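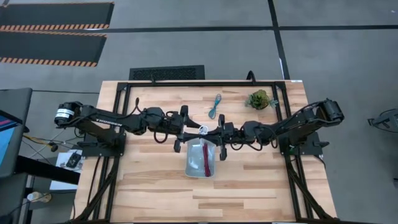
Dollel은 기계가 집안일과 작업장의 잔일을 어디까지 할 수 있는지 시험하고, 그 결과를 공개하는 회사입니다. 2022년 9월에 문을 열었고 로봇을 직접 만들어 팔지는 않습니다. 가전 회사, 물류 회사, 소규모 공장이 "이 일을 기계에 맡겨도 되는가"라고 물어 오면 같은 조건에서 되풀이해 보고 답을 드립니다. 가장 자주 다루는 과제는 케이블 정리입니다. 나무 작업대 양쪽에 팔을 하나씩 달고, 가운데에 반투명한 플라스틱 통을 둡니다. 통 안에는 검붉은색의 긴 물건이 들어 있고 파란 케이블은 통 바깥에 남아 있습니다. 사람이라면 전화를 받으면서도 할 수 있는 일이지만 기계에는 아직 쉬운 과제가 아닙니다.

## 우리가 다루는 일

지금까지 정리한 과제는 모두 156가지이며, 이 가운데 108가지가 가정에서, 나머지가 작업장에서 나온 일입니다. 수건 개기, 그릇 꽂기, 서랍 닫기, 나사 분류, 포장재 채우기 같은 것들입니다. 과제마다 시작 상태와 끝난 상태를 글로 정해 두고, 중간에 사람이 손을 대면 실패로 적습니다.

평가 절차의 이름은 Trakano입니다. 한 과제를 32회 반복하고, 물건의 위치는 매번 바꿉니다. 성공률과 걸린 시간을 함께 기록하며, 잘된 회차만 골라 싣지 않습니다.

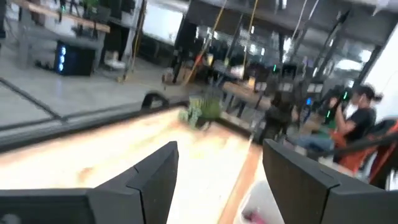 ## 아직 어려운 것

단단하고 모양이 일정한 물건은 대체로 잘 집습니다. 상자, 컵, 블록은 고객사 작업장에 넣어도 될 만한 수준에 이른 과제가 있습니다. 문제는 휘고 늘어지는 물건입니다. 케이블은 집는 자리에 따라 모양이 달라지고, 들어 올리면 끝이 다른 물건에 걸리기도 합니다. 천과 비닐도 비슷합니다.
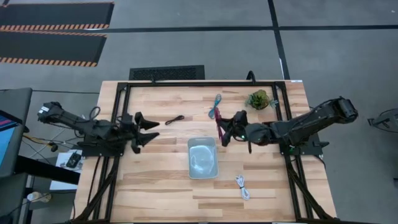 *케이블 정리 과제. 오른쪽 그리퍼가 가는 빨간 케이블을 잡고 있다.*

속도도 남은 숙제입니다. 한 번에 하나씩 집어 옮기는 방식으로는 사람의 손을 따라가지 못합니다. 두 팔을 함께 쓰면 나아지는 과제가 있고, 서로 길을 막아 오히려 느려지는 과제도 있습니다. 현재로서는 가정에서 사람 없이 돌릴 수 있다고 저희가 보증하는 과제가 없습니다.

## 일하는 방식

시험 의뢰는 2주 단위로 받습니다. 첫 주에는 과제를 정의하고 다음 주에 반복 시험을 합니다. Kinnear는 작업장 과제를, Brevow는 가정 과제를 맡는 내부 팀 이름이며, 의뢰 내용에 따라 담당 팀이 정해집니다.

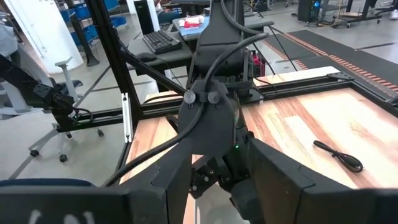 장비는 되도록 구하기 쉬운 것으로 꾸립니다. 고객사가 같은 시험을 자기 작업장에서 다시 해 볼 수 있어야 하기 때문입니다. 작업대 둘레는 검은 알루미늄 프로파일로 짰고, 그리퍼도 넓적한 손가락 두 개짜리를 씁니다. 손목 주위로 케이블이 여러 가닥 지나가므로 팔이 움직이는 범위를 정할 때는 이 배선까지 계산에 넣습니다.

## 문의

시험 의뢰와 견학 신청은 문의 양식으로 받습니다. 과제 목록은 매년 3월에 갱신합니다. 목록에 없는 일도 시작 상태와 끝난 상태를 적어 보내 주시면 검토 후 회신드립니다.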